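Desk Organiser Check: Clear Acrylic, Three Compartments
Naltemthorpe Study Room, front tables

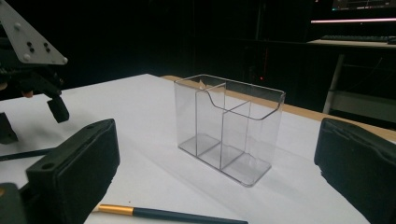 Before you start

Give yourself a clear bit of white tabletop and decent light. Clear acrylic hides its faults very well from straight on, so turn the organiser a little and look along each wall. I love doing these checks, they take hardly any time and you get to know the thing properly!

Marks used: OK, WATCH (fine to use, look again next time), OUT (take it off the table and tell Sheyla Londoño).

1. Stands upright and steady
Press lightly on each corner of the base in turn. There should be no rocking.
Result: OK
Comment: Lovely and solid. I tried it on two other tables as well, because the one by the radiator has a dip in it and last August we blamed a perfectly good organiser for that.

2. Base edges
Run a fingertip slowly round the rounded edges of the base. Feel for chips, burrs or anything sharp.
Result: OK
Comment: Smooth all the way round. These rounded edges are a real improvement on the old square ones, which used to scratch the tables if you slid them about.

3. Outer walls
Look for cracks, cloudy patches and fine lines near the corners. The walls are thin, so a hairline crack counts as OUT even if it doesn't leak light or feel rough.
Result: OK
Comment: Two faint scuffs on the outside of the long wall, from stacking I should think. They don't catch a fingernail. Please don't mistake the grey reflections along the bottom for cracks (I did, twice, and got quite worried!). Tilt the organiser and a reflection will move. A crack stays put.

4. Tall divider
This is the one with the S-shaped curve along its top. Hold the organiser still and push the divider gently from each side. Check the whole curve for nicks, particularly where it dips.
Result: OK
Comment: No movement at all. The curve is my favourite part of this design, you can get your hand in at the low end and the tall things still have something to lean on at the back.

5. Shorter divider
Same test as item 4. Then look at the joint where it meets the floor.
Result: WATCH
Comment: Tiny bit of give when pushed from the right. The joint looks clean and I can't see any gap, but I'd like somebody else to try it next time. Lucero Espinoza has the knack for these, she found the loose one in the Sasell room just by tapping it.

6. Lower front wall and raised back wall
Check the top of the low wall for chips, as this is where hands and sleeves go over. Then follow the rolled lip on the higher wall behind with your thumb, end to end.
Result: OK
Comment: Beautifully finished lip. Keep the short things at this end, rubbers, clips, sharpeners and so on. Anything tall in here tips forward.

7. Compartment floors
Empty all 3 compartments before looking. Wipe each floor with a soft damp cloth and dry it. No kitchen sprays, no alcohol wipes.
Result: OK
Comment: The floors have a pale grey look through the walls. I wiped them and then held a sheet of white paper behind to be sure nothing was left. Pencil dust gets into the corners, so use a dry cotton bud there.

8. Loading
Fill it the way people will really use it, tall items at the back, then move it a hand's width across the table. Nothing should topple.
Result: OK
Comment: Up to 195 grams of pens and pencils in the tall end and it stayed flat. Scissors go in points down, always.

9. Table around it
Pens and pencils back in their compartments at closing, nothing left to roll off. Cables kept away from where the organiser gets slid about.
Result: WATCH
Comment: Worth a second look at every check. A pencil on the floor in that walkway is a nasty slip.

10. Label
Number sticker goes under the base, flat, with no curled corners.
Result: OK
Comment: Sticker reads 156 and matches the Skedine list. Number 161 still needs a new one, I've left a spare in the Qin drawer.

Overall: passed for use, items 5 and 9 to be looked at again at the next check. If the short divider moves any more than it does today, mark it OUT straight away and don't try to glue it yourself.

Checked at 4.15 pm. Second look: L. Espinoza, to follow.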